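8th July
Olesia Symonenko

Sulura: progress report on soft-goods handling

Work since the last report has concentrated on bags, pouches and other items with no fixed shape. Demonstrations are recorded with the hand-held gripper and used to train the Sulura grasp policy, which is then run on the arm at Stomow without further tuning.

The training set now holds 919 accepted demonstrations against a target of 2,000. A further 42 were rejected, mostly for lost tracking during fast wrist turns. Each accepted demonstration covers one approach, one grasp and one release.

Drawstring bags are the main case under study. The fabric body folds away from the fingers, and a grasp there often closes on a single layer. Operators are therefore asked to approach the knotted part with the fingertips nearly closed, and to work among other objects on a creased fabric surface.
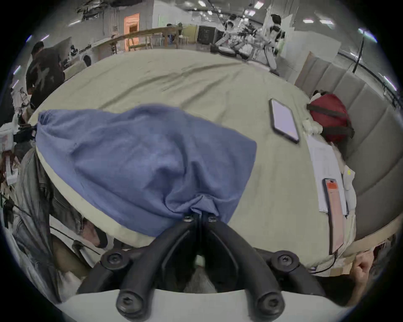

Khamphan asked whether a policy trained on knots would simply fail on a bag with none. It is a fair objection, and the present data cannot answer it. Pevska would prefer a separate set of open-necked bags before any further training, and this has been added to the plan.

On the arm, the current policy was given 100 trials on bags not included in training. Most failures were slips during lifting; the fingers usually reached the intended part of the fabric. Finger force was held constant throughout, so the effect of a firmer grip is still unknown.

Next period: record the open-necked set, repeat the trials at two force settings, and reach the full target by October. No change to the budget is requested.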